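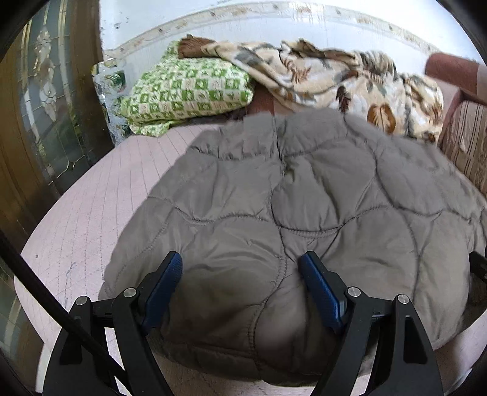
3. The Hand-Held Gripper

3.1 Purpose

The Tristcombe project set out to build a low-cost gripper that a person can carry and operate by hand, so that household handling tasks can be recorded in an ordinary home. This section covers the mechanical build, which was completed by Carola Nolte and Hugo Cifuentes in a shared workshop between classes. The recording software is treated in Section 4.

3.2 Construction

The arms are black plastic and form a scissor-like linkage, with silver screws serving as the pivots. Thinner struts cross between the arms. The first set of struts flexed under load and was reprinted with a thicker wall in February. Triangular recesses were kept in the arms to save material.

Each inner arm carries a blue finger pad with a ribbed inner face. Two pad materials were compared. The softer one held fabric better but tore at its mounting holes, and the firmer one was adopted for all later work.

3.3 Bedding trials

Soft goods were chosen as the first test category. A gray quilted comforter is a demanding object for this design: the pads must be pressed well into a fold before they close, and the filling pushes back against the tips. Operators were instructed to approach with the pads in a narrow V and to keep the cable to one side of the work area.

The linkage was cycled nearly 4000 times over the term. Screw tension was checked before each session, and thread locker was added after one pivot worked loose - a fault that had first been blamed on the pads.

3.4 Remaining work

The pad mounts should be redesigned so that a worn pad can be replaced without removing the inner arm. Drawings for the revised mount are in Appendix 2.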